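Notebook entry, Plulmont bin cell
Date: 2025-05-20
Entered by: Puspita Lumbantobing
Read and countersigned by: Orysia Harasym

Subject: Labeling grasp outcomes from the fixed camera when the arm is over the bin

Purpose

The entry records the change to the outcome labeling method used in the Plulmont cell, the comparison made between the old and new versions, and the points left open. It continues the March entries on image differencing. Readers who have not seen those entries should note that the robot, the bin and the fixed camera have kept their positions relative to one another throughout, and that the object set is the mixed household and workshop set, with no changes other than the replacement of broken pieces.

Background

The labeler compares an image taken before a grasp attempt with an image taken after it. If the content of the front compartment has changed in the expected way, and the gripper signal agrees, the attempt is labeled a success. The old version required both images to be taken with the arm at the park position, where it is fully outside the camera's view of the bin. Parking the arm twice for each attempt was the largest single item in the cycle time, and the people running the cell have asked for some time that it be removed.

The simplest replacement is to take the "before" image as the arm arrives above the bin and the "after" image as it leaves. Orysia Harasym tried this in March and found that the labels became unreliable. The arm covers part of the compartment, the covered part is different in each image, and the differencing step reads the arm itself as a change in the objects. Her note from that time recommended that a mask be computed from the joint angles and that everything under the mask be left out of the comparison.

Method

The mask is now produced by Zirkeo, which renders the arm model at the recorded joint angles from the viewpoint of the fixed camera. The rendered outline is widened by a fixed margin and applied to both images. Only floor area that is open in both images is compared. Each attempt receives one of 3 labels: success, failure, or undecided. The undecided label is new. It is given when the open area does not include the planned grasp point, and these attempts are sent to the park position for a second image in the old manner.

The cables are a separate matter. The arm model contains the links and joint covers but not the cable bundle, and the bundle is not held close to the arm along its whole length. It can hang well outside the rendered outline, and its position depends on how the wrist last turned as well as on where the wrist is now. Joint angles alone will therefore never predict it. Two treatments were considered:

1. Widen the margin until it covers the bundle in every pose. This is simple and needs no further code. It removes so much of the front compartment that the undecided label becomes the usual one.

2. Keep the narrow margin and add a color test for the bundle, applied only to the region next to the outline. The yellow-tan cable separates well from the gray floor of the bin. The black cable beside it separates less well, and is picked up mainly through being next to the yellow.

The second treatment was adopted. The color limits were set by hand on images from the cell with the bin cleared, then held fixed for the comparison. Yellow objects were not removed from the object set for this purpose. The test is confined to a band along the outline so that an object of the same color elsewhere on the floor is left alone.

The divider between the compartments is used as the alignment check. Its scratches are dark and stable, and the labeler matches them against a stored reference. If the match is poor, the image pair is rejected and the run stops for inspection. When the arm hides the middle of the divider, only the open part is matched. A minimum open length is set in the configuration file under the Galtik section, next to the other cell limits.

Comparison

The comparison used 573 attempts from the standard picking program. For each attempt, the images over the bin were taken and the arm was then parked for the reference image, so that both versions could be applied to the same attempt. The old version was treated as the reference. Where the two versions disagreed, the images were opened and judged by hand, first by Puspita Lumbantobing and then independently by Orysia Harasym.

After the hand judgment, 9 attempts remained in which the new version gave a wrong label without marking the attempt undecided. All were reviewed individually. The causes fall into the following groups.

Cable shadow. The bundle was masked correctly, but its shadow on the floor moved between the images and was taken for a removed object. This was the most frequent cause.

Objects that rolled. A rounded object moved from the open area to a place under the mask while a different object was being grasped. The labeler recorded the departure as a success. The gripper signal should have prevented this, and the signal log shows that the jaws had closed on part of a neighboring object and held it briefly.

Clear and translucent objects. The change on the floor was too faint to pass the limit, and the attempt was labeled a failure although the object had been lifted. The same weakness exists in the old version. It is reported here because it appears in the results, and should not be charged to the mask.

In 2 of the wrong labels no cause could be agreed. The image pairs have been kept with the comparison files under the name Mendonça, together with the joint logs, and may be looked at by anyone with access to the cell share.

Assessment

The new version is suitable for routine collection, provided that undecided attempts continue to be parked and imaged a second time. It is not yet suitable for evaluation runs, in which each label is counted, and the old version remains in force for those. The disagreement between the versions is small, but it is not evenly spread over the bin. It is concentrated along the right wall, where the arm tends to lie over the compartment, and any success rate reported by bin region would carry that pattern with it.

Orysia Harasym has asked that the following reservation be recorded. The hand judgment was made by persons who knew which label each version had given. She considers the effect minor for most objects and possibly important for the translucent ones. A repeat with the labels hidden would settle the point and is recommended before the method is described outside the group.

Notes on poses that cause trouble

The poses that give the least open area are those in which the arm comes in from the right with the wrist over the divider. The pose entered with these notes has the orange-brown joint cover over the middle of the divider, with the scratched stretch to its left still open for the alignment match. The cable loop extends past the cover and lies over part of the small objects at the upper left of the front compartment, including part of a grayish translucent item. A grasp point there should return undecided. The purple and white object lies clear of the pile and clear of the arm, and a grasp planned on it can be labeled from such a view. The black object with the pink edge, near the right wall and directly under the arm, is the kind of target for which the narrow margin matters: a wider one takes it out of the open area.

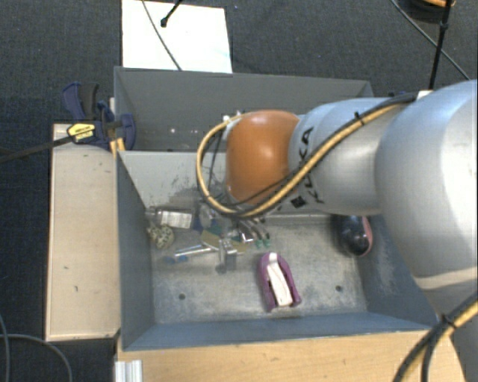 Open items

Shadow handling: extend the band along the cable and test on the stored pairs before any new collection. Assigned to Puspita Lumbantobing.

Repeat of the hand judgment with labels hidden. Assigned to Orysia Harasym, who will choose a second reader from outside the cell.

Gripper signal: raise the required hold time before a success is accepted. The present value was set for the old cycle and should be reviewed against the joint logs.

Configuration: the minimum open length for the divider match is to be written into the cell procedure. It exists at present only in the Galtik section of the file.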